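Writers' Shed > Drafting and Revision
Thread: Cutting the prologue, yes or no

flondwood_scribbler
Joined February 2022

Second novel, sequel to The Cotgate Ferry, which sold 110 copies, a fair few of them to my aunt. The new one opens with a prologue of 2485 words, set a century before anyone in the book is born. My critique group wants it gone. I think it sets the mood. Who's right?

inkwell_dumlao
The group. Mood is what writers call it when nothing has happened yet.

pagan_comma
Disagree. Plenty of readers like a slow door. If the first book had a prologue, the sequel can have one too. Did it?

flondwood_scribbler
It had 2. One was labelled "Before" and the other "Before That".

inkwell_dumlao
I withdraw my remark and replace it with a ruder one.

tea_and_semicolons
Try what I did with my Zorkgate manuscript. Save the prologue in its own file, send chapter one to a reader who hasn't seen either book, and ask what confused them. Mine was confused by the colour of the horse, which changed. She never asked about the hundred years of dynastic grievance I'd cut. I was a bit hurt.
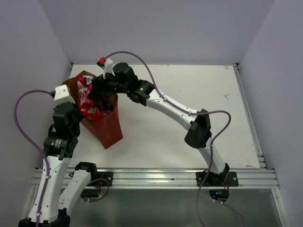
Re: Cutting the prologue, yes or no

pagan_comma
One reader is not a sample, it's a friend being polite. And she'd have missed things on the second read that you'll never hear about. I still say trim it to 100 words and keep it.

tea_and_semicolons
100 words is an epigraph with ambitions.

pagan_comma
Fine by me. I favour epigraphs.

inkwell_dumlao
Scribbler, what's in the prologue that chapter one can't carry?

flondwood_scribbler
The flood, the curse, and a very good paragraph about eels.

inkwell_dumlao
Flood goes in dialogue. Curse goes in chapter four, when somebody ought to be worried about it. Eels you can read aloud at your own funeral.

pagan_comma
Leave the eels alone. I'd buy it for the eels.

flondwood_scribbler
That would make 111. I've moved them to chapter two for now and my group hasn't noticed yet. Prologue is in a folder called "maybe", next to the one from October.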